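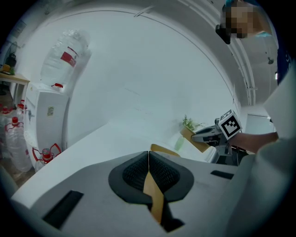 Bord en bois sur table blanche

Peindre une étagère bois sans poncer ?

Bonjour, j'ai une étagère en pin verni, 100 cm de long, je voudrais la passer en blanc. Faut vraiment poncer ? J'ai pas de ponceuse et je suis en appart. Merci

Meline
Oui, mais léger. Grain 120 à la main, dix minutes - juste casser le brillant. Dépoussiérer, sous-couche, deux couches fines. Sur du pin les noeuds remontent en jaune sinon, donc sous-couche bloquante obligatoire.

Grekov
Moi jamais poncé, ça tient

unano3913
Ça tient jusqu'au premier coup d'ongle... Lessive st marc, bien rincer, laissez sécher une nuit. Et attendez une semaine avant de poser des livre dessus.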